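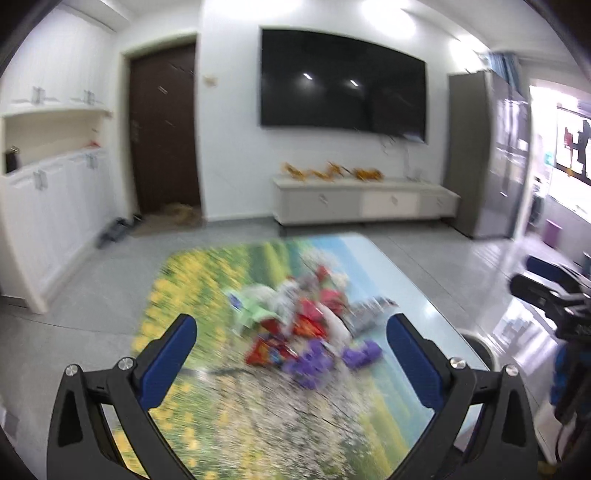
La mesa de las flores amarillas.

Asunto: Re: [dulces-antiguos] Carne de membrillo que no cuaja (y una pregunta de historia)

Hola a todos:

Perdonad que conteste con tanto retraso, que vi el mensaje en su día y me lo guardé para leerlo con calma, y la calma ha tardado en llegar. Dejo citado lo principal para que no haya que ir a buscarlo al archivo de la lista:

> Buenas tardes. Llevo tres otoños haciendo carne de membrillo con la
> receta de mi suegra y dos de tres me ha salido blanda, como una
> mermelada espesa. Ella pone el mismo peso de pulpa que de azúcar,
> pero me parece muchísimo dulce y yo he ido bajando. La última vez
> puse 600 gramos de azúcar por kilo de pulpa y al cortarla se
> vencía. La cuezo en una olla alta, que es la única grande que tengo.
>
> Segunda cosa, ya por curiosidad. En el cuaderno de mi suegra hay
> una receta que llama "codoñate" y que lleva miel. ¿Es lo mismo? ¿Es
> más antigua? ¿Alguien la ha hecho?
>
> Y tercera: ¿de dónde viene la costumbre de guardarlo en cajas de
> lata? En casa siempre hubo una, de la confitería Pellegrini, y
> ahora guarda botones.

Voy por partes y empiezo por la cocina, que es lo urgente si todavía te quedan membrillos.

Con 600 gramos de azúcar por kilo se puede hacer una carne de membrillo muy rica, yo la prefiero así, pero hay que cocerla bastante más. El azúcar ayuda a que la pectina de la fruta forme el gel, y cuando se pone menos hay que compensarlo quitando agua. Tu olla alta te está haciendo la vida imposible: el vapor tarda en irse, el fondo se agarra y uno se cansa y apaga antes de tiempo. Busca una cazuela ancha y baja, aunque tengas que hacer el membrillo en dos tandas. Yo uso una Zasden de fondo grueso, viejísima, con un asa que baila, que compré en el mercadillo de Ostico cuando aún se ponía en la plaza, y no la cambio por ninguna.

Otra cosa que no dices es cómo cueces la fruta. Si la pelas en crudo y la cueces a trozos en mucha agua, buena parte de la pectina se te va por el fregadero. Prueba a cocer los membrillos enteros, bien frotados para quitarles la pelusa, hasta que los atraviese una aguja de hacer punto. Luego se pelan sin esfuerzo, se les quita el corazón y se pasan por el pasapurés. O si prefieres cocerlos a trozos, mete los corazones y las pieles en una gasa atada, dentro de la misma agua, y usa la menos agua posible. Al final estruja bien la gasa, que suelta una baba un poco fea que es justo lo que interesa.

El limón, que tampoco lo mencionas, ponlo. Medio limón exprimido por kilo de pulpa, a ojo. Los membrillos muy maduros, los que ya huelen desde el pasillo, cuajan peor que los que están amarillos pero duros, y yo suelo mezclar: de los maduros para el aroma y de los otros para que se tenga en pie.

¿Cuándo está? Mi madre decía que cuando al pasar la cuchara de madera se ve el fondo de la cazuela y el camino tarda en cerrarse. A mí me ha funcionado siempre, aunque también hago la prueba del plato frío: una cucharadita en un plato que haya estado en el congelador, un minuto, y se empuja con el dedo. Si se arruga, a los moldes. Si resbala, otro rato. Y cuidado con las salpicaduras, que eso escupe como un demonio – manga larga y cuchara de mango largo, hacedme caso, que tengo una marca en la muñeca de un octubre ya lejano.

Después, paciencia. Los moldes destapados, con un paño por encima, un par de días en un sitio seco. Si al desmoldar lo notas húmedo por abajo, dale la vuelta sobre papel de horno y déjalo otro día. La que te haya quedado blanda no la tires, por favor: vuelve a la cazuela con un chorrito de limón, fuego suave y sin dejar de remover. Pierde un poco de aroma y se pone más oscura, pero se corta.

Y ahora la historia, que es lo que de verdad me gusta y donde me voy a alargar (quien tenga prisa puede saltárselo).

El codoñate es pariente muy directo. El nombre viene de "codony", que es el membrillo en catalán, y lo encontraréis escrito de varias maneras según el libro y según el copista. La versión con miel recoge una costumbre antiquísima: ya los romanos conservaban membrillos en miel, y la miel siguió siendo el dulce de las casas corrientes mucho después de que el azúcar llegara a las mesas de los ricos. Ahora bien, que la receta lleve miel no quiere decir que la del cuaderno de tu suegra sea más vieja que la otra. En muchos pueblos se volvía a la miel cuando el azúcar escaseaba o estaba caro, y esas recetas se apuntaron a menudo en tiempos de nuestras abuelas. Fíjate en la letra, en la tinta y en qué hay apuntado en las páginas de al lado. Si hay un bizcocho con levadura de sobre, ya tienes una pista.

En la copia que tengo del recetario de Tendura, la que se fotocopió para esta lista hace años, viene uno con miel en la página 203. Pide 300 gramos de miel y 200 de azúcar para un kilo escaso de pulpa, más una rama de canela. Lo he hecho dos veces. Queda más oscuro, con un punto amargo muy agradable, y no llega a cuajar tan firme como el otro; se come mejor a cucharadas, con requesón. La miel, que sea suave. La primera vez puse una de brezo y se comió el membrillo entero, aquello sabía a miel y a nada más.

Un detalle que a mí me encanta: en portugués el membrillo es "marmelo", y de la "marmelada", que era esto mismo, una pasta de membrillo para cortar, salió el "marmalade" de los ingleses, que acabó siendo de naranja. Así que cuando dices que te ha salido "como una mermelada espesa" estás más cerca de la etimología de lo que parece. ¡Algo es algo!

Lo de las latas lo sé peor y agradecería que alguien me corrigiera. Antes de la lata la carne de membrillo se guardaba en cajas de madera fina, redondas o alargadas, forradas de papel, y en los textos viejos se habla de "cajas de carne de membrillo" como de un regalo de lo más fino. La hojalata litografiada llegó con la industria, allá por finales del diecinueve, y tuvo la gracia de que la caja se quedaba en casa cuando el dulce ya se había acabado. De Pellegrini recuerdo dos modelos, uno con una señora de abanico y otro con unas ramas de fruta, y este segundo lo he visto de tamaño grande, como para servir al corte en una tienda. ¿Cuál es el tuyo? Si lleva algo impreso en el canto de la tapa o por debajo, cópialo tal cual, aunque parezca una tontería, que a veces ahí viene el nombre del litógrafo y con eso se puede empezar a tirar del hilo.

También me interesaría saber si alguien conserva moldes de barro con dibujo en el fondo. En Ostico se hacían con una estrella o un pez, y yo solo he visto uno, desportillado y sin fecha. Al desmoldar, el dibujo quedaba en relieve y era costumbre no cortar por ahí hasta el final.

Me queda pendiente escanear la página del recetario, que la fotocopia está muy pálida y por un lado casi no se lee. Si no os importa esperar la mando a la lista antes de marzo, y quien la quiera antes que me escriba aparte y se la copio a mano, que son cuatro líneas.

Un abrazo grande desde Tendura, y suerte con esa segunda cocción. Cuéntanos cómo te queda.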